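Speaker notes – Swapping the Egg: Baking Without Eggs for a Mixed Crowd
Cheuk-hei Mok, Steserska Home Bakers' Night

Start with the pan of brownies going around. Don't say what's in them yet. Ask people to take one before the first slide.

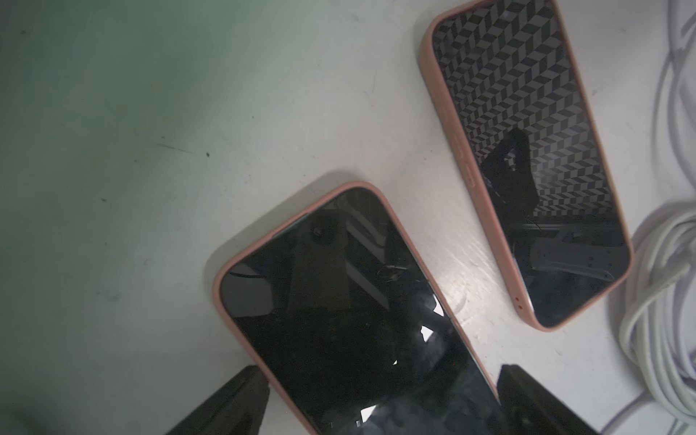
Reading time: 2 minutes

Opening. I run a small recipe site called Gillo. Most of the mail I get is about eggs – someone's kid is allergic, or a guest is coming and there are none in the house. Tonight is about which swap goes where.

Flax. One tablespoon ground flax, three tablespoons water, wait until it gels. Good in muffins, pancakes and oatmeal cookies. Not good in white cake, where you see the specks. Pass the jar.
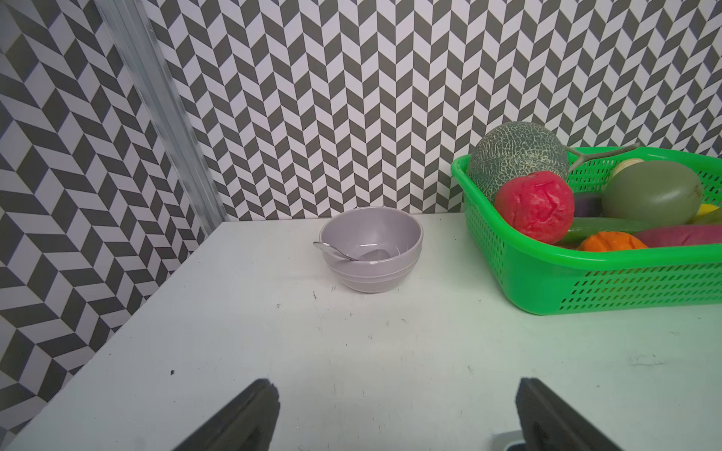
Chickpea liquid is next. Three tablespoons for one egg. Use it straight from the can if the can is unsalted. It whips, so it works for meringue, but give it longer than you think. My first batch at the Salehi kitchen class took 19 minutes with a hand mixer.

Applesauce: a quarter cup per egg. Makes things moist and a bit heavy. Cut the sugar slightly if it's sweetened.

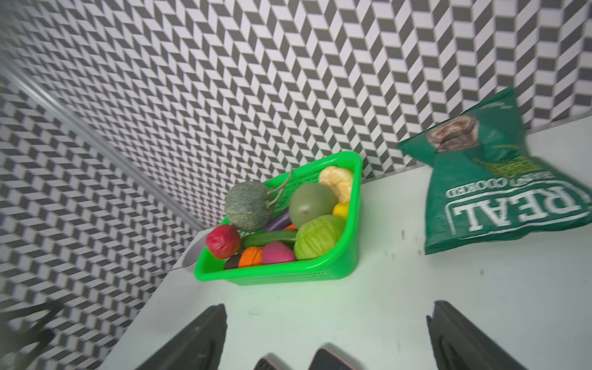
Decorating comes last, and I keep it simple. An eggless sponge crumbles more when you cut it, so chill it first and do a thin crumb coat. For a pattern, pipe with two bowls of icing, one white and one dark cocoa. Zigzag rows like the black-and-white chevron tile on the wall are easy to copy, and they hide a rough edge. Show the Minik loaf here.

Questions. Someone will ask about custard. Cornstarch and full-fat coconut milk, recipe on the handout.

Brownies: flax. Tell them now.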